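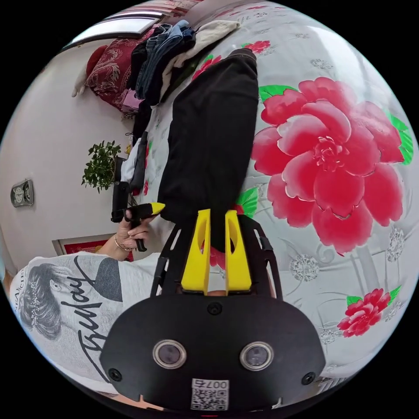

3. Setting up your Skultier bedside alarm clock

Okay, plug it in and wait for the display to blink. Mine took some 16 seconds the first time.

Hold MODE until the hour flashes, then tap the plus key. Keep an eye on the little PM dot! I missed it and slept till noon. 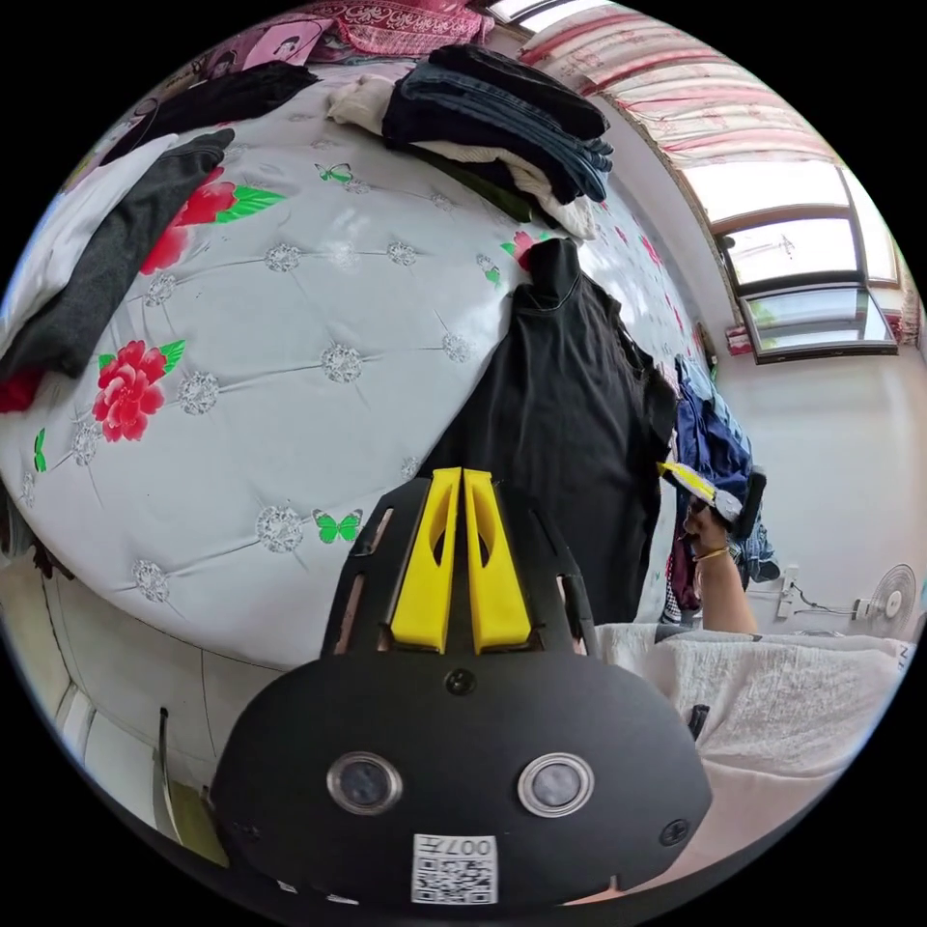
Quilted mattress cover with red flowers

4. Setting the alarm

Press ALARM once, pick your time (I use 7), then press it again to save.

Note: a bell icon means it's on. If it's missing, start step 4 over.

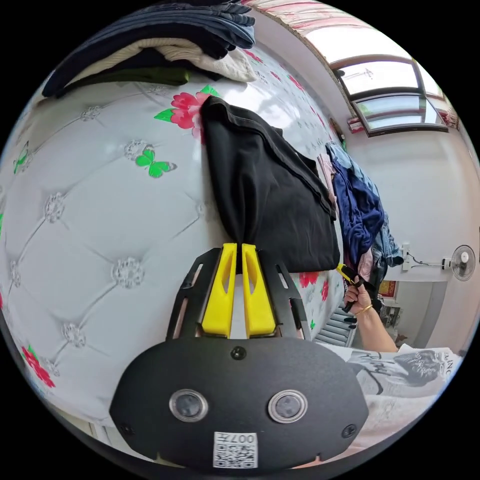

Seo-ah Ahn

5. Backup battery

Slide the coin cell in, plus side up. Caution: keep those away from kids, please.

6. Volume

It goes up to 100, and I'd start way lower than that.

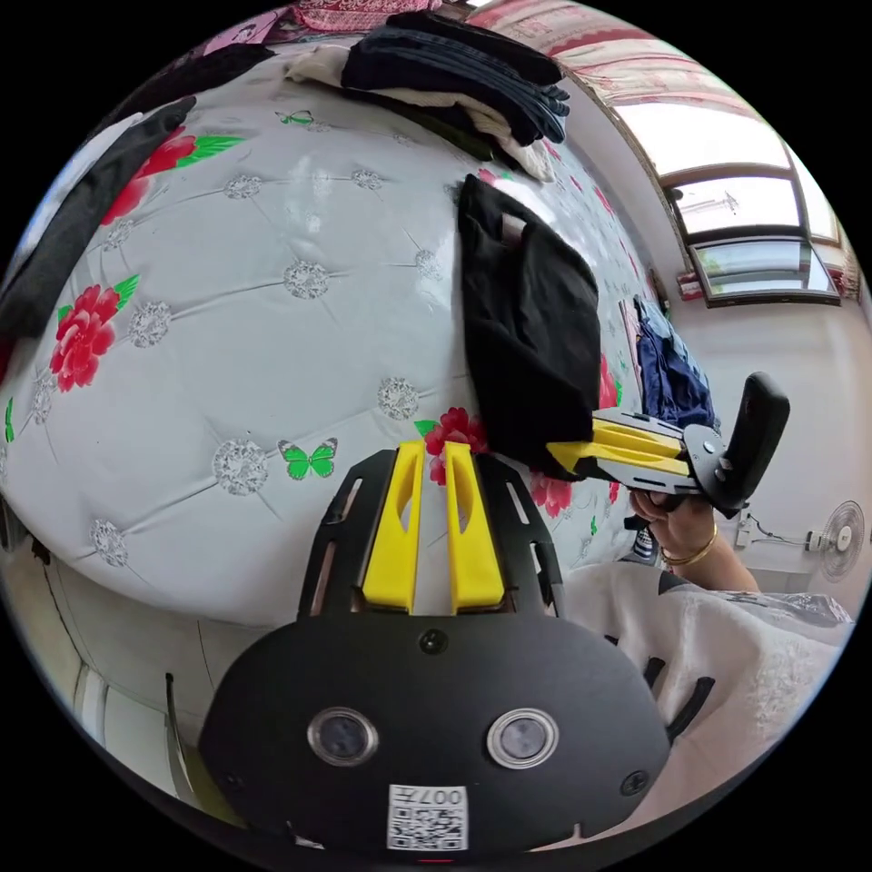 Hold the minus key to drop it quickly, then press MODE to get back to the time.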